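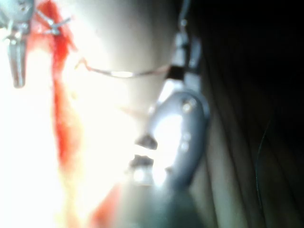
**ZEMON, April** – Tukia will open a new suturing practice center in Zemon this month, giving surgical residents, nurses and veterinary staff a place to work on basic thread handling outside the hospital schedule. The Kozłowski Suture Room takes up 2000 square feet on the ground floor of Tukia's building and will be open on weekday evenings. Its main subject is fine thread: how to pick it up, how to keep it in sight and how to bring it through without dragging on the tissue. Lighting gets more attention than in most beginner courses. Under a strong light a thin, pale line can show as little more than a glint along a curve, with glare on one side and deep shadow on the other, and students will spend their first session learning to follow a strand through both.

"People come to us knowing the steps of a knot," said Montserrat Bustamante, director of training at Tukia. "They can tie it on a shoelace at the kitchen table. Then you give them fine suture and a bright light, and they lose the end of it. We want them to have enough hours at the bench that they stop losing the end."

The opening course, Novano, runs for three evenings. The first evening covers needle and thread handling, light and hand position. The second is given over to knots and tension in braided suture. On the third, students close cuts in practice tissue with fluid in the field, so that part of the thread is hidden while they work.

Tukia chose braided suture for the full course. It is made of fine filaments worked together, and it handles differently from a single smooth strand. It bends easily and holds a knot well, but it also has some drag when it passes through tissue. Students will practice pulling it in a straight line and setting each throw flat before starting the next. Sessions on single-strand suture are planned for the fall.

Loose thread is a topic of its own. A long tail can loop back over the work, cross another strand or slide under the instrument. Instructors will ask students to stop at set points, look over the whole field and say which end belongs to which strand before they pull on anything.

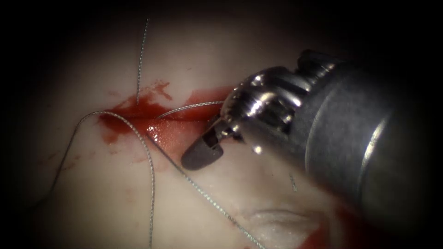

*Silvery-gray braided suture on a pale tissue surface, with one strand running from a pool of red blood to the jaws of the instrument.*

The Kozłowski room has individual benches with adjustable lights, a sink area and a separate table where used needles are collected and checked. Each student gets a tray at the start of the evening and returns it at the end. Thread cut during practice goes into a marked bin on the bench, and needles go into a sharps container. The benches are wiped down between groups.

"We kept the room simple," said Anselmo Benítez, who planned the benches and storage. "There is a place for the tray, a place for the light and enough space for your elbows. The first layout had shelves over the benches and they threw a shadow right where people were working, so we took them out."

Benítez said most of the changes came from trial evenings held over the winter. Students asked for darker bench tops, which make pale thread easier to find, and for stools that go lower. Both requests were met. A request for music is still under discussion.

Each Novano student will also receive a take-home pack with braided suture, practice tissue and a printed guide to the knots taught in class. The guide shows each knot for right-handed and left-handed users. The fluid exercises are limited to the practice room and are not part of the pack.

**Course details**

- **Course:** Novano, basic and intermediate suturing
- **Length:** 3 evenings
- **Fee:** $840, including thread, practice tissue and the take-home pack
- **Who can apply:** surgical residents, operating room nurses, veterinary surgeons and veterinary technicians
- **Location:** Kozłowski Suture Room, Tukia building, ground floor, Zemon
- **Bring:** closed shoes, and magnifying loupes if you normally use them

Applicants should send a short note on their current job and any suturing they have done. Earlier training is helpful but not required. The course is practice only and does not lead to a license or replace supervised clinical work.

Hospitals and clinics may book the room for their own staff. Group bookings include one instructor and the same supplies used in the Novano course. Groups that want to bring their own thread should tell Tukia when they book so that needle disposal can be arranged – the containers in the room do not fit every size.

An open evening will be held on Thursday for people who want to see the benches before signing up. Bustamante will give a short talk on thread tension, and visitors may try a knot at any open place. Coffee will be served in the hall. Food and drinks are not allowed in the practice room.

**About Tukia**

Tukia runs hands-on courses for people who work in human and animal surgery. Its classes cover suturing, instrument care and operating room setup.

**Press contact**

Montserrat Bustamante, Director of Training, Tukia, Zemon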